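Tiselgate Desk Notes

Version 7 of the notes. Maintained by Szymon Kurek. Corrections are welcome, also small ones.

What is in this folder

Notes about desks with a small drawer cabinet under the top: how the drawers open, what people keep in them, how the tops look after use, and how a desk is put in order at the end of a day. The collection has 802 notes in plain text, one note per file. Most of them were written in two offices, Dalell and Sterdale. A smaller part comes from the reading room at Tiwari, where the desks are older and the drawers are heavier.

I started the notes in February, when we had to choose new desks and could not agree on what was wrong with the old ones. Everybody had an opinion about drawers, but the opinions were not written down anywhere.

How the files are named

Each file name has the place, the desk number and the word for the part: top, drawer, shelf, leg or wall. For example, sterdale-25-drawer.txt is the drawer note for desk 25 in Sterdale. If a desk was moved to another room it keeps its number. If the drawer cabinet was moved to another desk, the cabinet takes the number of the new desk, and the old number is written in the first line of the note.

Fields in a note

place: dalell, sterdale or tiwari
part: see the list of parts above
state: open, closed, or not known
contents: free text, or the word empty
marks: free text, for scratches, smudges and stains
grade: from 1 to 5, where 5 means no work is needed
remark: free text, can be missing

The field "state" is the state at the moment when the note was made. A drawer which is noted as open can be closed a minute later, so please do not use this field to guess how a desk is normally kept.

The field "contents" caused the most discussion. Some people wrote "empty" when there was only a paper clip or a bit of dust inside. Now the rule is strict: empty means that no object can be seen in the drawer. The open shelf under a drawer has its own note and is never counted as part of the drawer.

Marks on a white top are difficult to describe in words. Please write the color and the strength, such as "faint gray", and do not write the cause if you did not see it happen. A gray smudge can be pencil, rubber from a laptop foot, or something else, and from looking only you can't know.
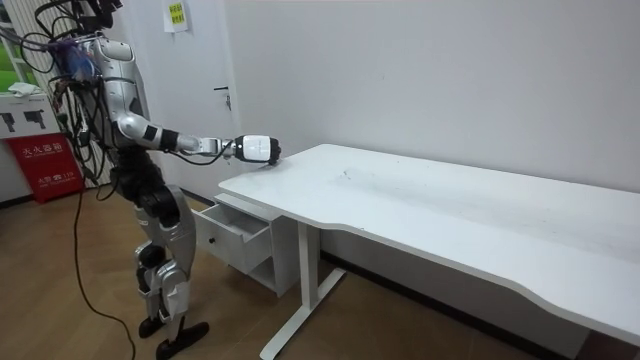
Sterdale readers asked if a drawer should be noted as empty when it is only pulled halfway, and they would prefer a separate word for this case. I agree with them partly. If the back of the drawer is hidden, write "empty, as far as seen". In older notes this phrase does not exist, and I did not go back to change them.

Knobs and handles

A small knob is written as "knob" and a long pull as "handle". Add the color if it is different from the front. In Dalell a few people wrote "button" for a knob. I corrected the ones I found, but some may remain.

Known problems

The grades are not equal between the places. The Tiwari notes are more severe - a desk with one scratch often has grade 3 there, and in Dalell the same scratch would be grade 4. Compare grades only inside one place.

There are 25 notes without a grade. They are about walls and baseboards behind the desks, where a grade had no meaning.

Some desks have a note for the top and no note for the legs. This does not mean that the legs are missing or broken, only that the note was not written.

The collection is not suitable for deciding which desk is strong enough for a certain weight. We did not measure any load.

Adding a note

Copy the file template.txt, fill in the fields and keep their order. Use one line for each field, also if the line becomes long. Leave a field blank when you are not sure, and put your doubt in the remark. Send new notes to Szymon Kurek before four in the afternoon if you want them in the same evening's copy.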